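Ticket 4000: Bracelets mixed in bulk tray, Fercombe order
Status: closed
Opened by: Saadet Canpolat
Assigned to: Gerd Reinholz
Priority: 2

Problem
Stock for Fercombe reached the Plemville packing room in one tray instead of separate bags. Beaded and metal pieces are mixed and the item tags are missing. The packing list cannot be checked against the contents. Elastic pieces may be tangled.

Checks

14:10, G. Reinholz. Tray moved from the bench to a white blanket so that dropped beads do not roll. Pieces spread out on the tray floor with gaps between them.

14:25, G. Reinholz. Sorting by main color and material. The tray has a thin metal bangle with a joint or opening in the ring, a purple bracelet with round beads, a red one with glossy beads and a white one with smooth round beads. The multicolor bracelet runs from pale pink through purple and dark red to clear glittery and coral pink. It has no match under the single-color codes.
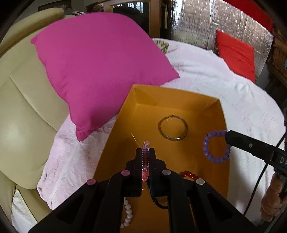 14:40, S. Canpolat. Multicolor piece goes under the Tisura mixed code. Do not file by the first color seen; the old list did this and caused 2 returns in March.

15:05, G. Reinholz. Stretch test done on all elastic pieces, 5 seconds each. No breaks. Bangle kept out of the test and bagged separately to avoid scratching the beads.

Resolution
All pieces bagged and retagged. Packing list corrected and sent to Yiğit Akgül. Supplier asked to bag by item code before shipping.

Open item
Tag template still has no field for mixed colors. Moved to a new ticket, owner Nuanchan Ruangrit.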